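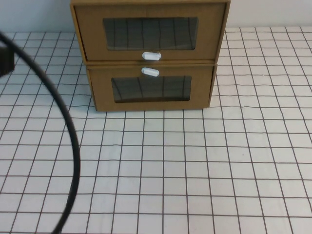 The cardboard cabinet on the ruled table.

The Lower Door

My uncle Ewan MacRitchie built kitchens all his life, and when his hands became too bad for wood he began to build them from cardboard. He made them small, for nobody in particular, in the back room of the shop that had been Jayasinghe before he bought it and was still called Jayasinghe by everyone on our street. Customers asked for Mr. Jayasinghe and my uncle answered to it.

I came to live with him in February. I had lost my work at Prevdale, where I wrote letters to people who had not paid, and I was told I could sleep above the shop if I would carry the boxes. There were many boxes. He collected them from the grocery, from the pharmacy and from a cousin of his who sold Saltamo heaters, and he judged each one by pressing it near his ear.

"This one is tired," he would say, and I took it down again.

The cabinet was the last thing he made that winter. It had two parts, one on top of the other, and in the upper one he put a window. He was proud of the window. It was dark, gray and a little green, and it shone when I passed with the lamp. He had rounded the corners with a coin and a small knife, and it took him a whole evening to do the four of them. I asked what was supposed to be behind it.

"Bread," he said. "What else do people want to look at?"

"And in the lower part?"

He did not answer me. He was looking for the handles. They were white and oval, and he had carried them in his coat pocket for so long that one day they went through the wash with the coat. He fixed the first one under the window and it went on almost straight. He was pleased and made tea. Then he fixed the second one, just under the first, on the lower door, and when he took his thumb away it was crooked. The left end was too high.

I said that we could move it while the glue was soft. He looked at it for a long time with his head to one side, so that for him it was probably straight.

"Leave it," he said.

In the night I heard him go down the stairs. I thought he went to fix it, but in the morning the handle was the same, and he was sleeping in the chair with his shoes on.

Parveen Pathirana had ordered the cabinet, if it can be called an order. She had the tailor shop on the corner and she came on the mornings when she had no fittings. She drank our tea and told my uncle what was wrong with his street, his stairs and his nephew. Once she had said that she had no place for her buttons, and he had said he would see. She had forgotten it. He had not, and he had cut the same front panel 7 times until the edges on both sides leaned in the way he wanted.

When she saw it, she bent down and put her face close to the window. Then she laughed, and I was afraid for him.

"This handle is drunk," she said.

"It is tired," said my uncle. "It is the lower one. All day it looks up at the other."

I had never heard him say a sentence of that kind. Parveen also had not, I think, for she stood up straight and fixed her scarf, which did not need it. She asked how much she owed him. He said 3,000, in the old money of the place where they both were young, which cannot be spent now in any shop. She opened her purse and looked inside very seriously.

"I have 200," she said. "The rest I will bring."

She brought it in visits. Every time she came she put some button on the white table, the one with the dark lines that he used for measuring, and she said how much it was worth. A brass one was 50. A shirt button was 10, because she was not a cheat. My uncle wrote the numbers in the Jorko notebook where he had once written the real accounts, and they argued over mother-of-pearl. The cabinet stayed on the table at the far side, with its back to the wall. A thing that is not paid for does not leave the shop, he told me. It was a rule of Mr. Jayasinghe, and he respected it.

So it stood there through the spring. I found new work, in the office of a school, and I could have moved to a room of my own, but I carried boxes in the evenings and did not look for one. Sometimes, when I came in late, I sat at the table and looked at the cabinet. It was wide above and narrow below, like a man who is carrying something on his shoulders. The two handles faced each other over the dark gap. I put my finger on the lower one and felt that I could turn it, only a little, and it would be right.

I did not turn it.

In the notebook the debt came down very slowly. On some pages it went up again, and I asked my uncle how this was possible.

"Interest," he said.

"Who decided on interest?"

"She did."

The last page I have seen says 247, with a line under it. Beside it, in her writing, there is a word I cannot read, and beside that, in his, the same word again. I asked him about it while he was pressing a box from the pharmacy near his ear. He lifted one hand to tell me to be quiet, and he listened to the box.

"Good," he said. "Bring me the knife. She wants now something for the thread."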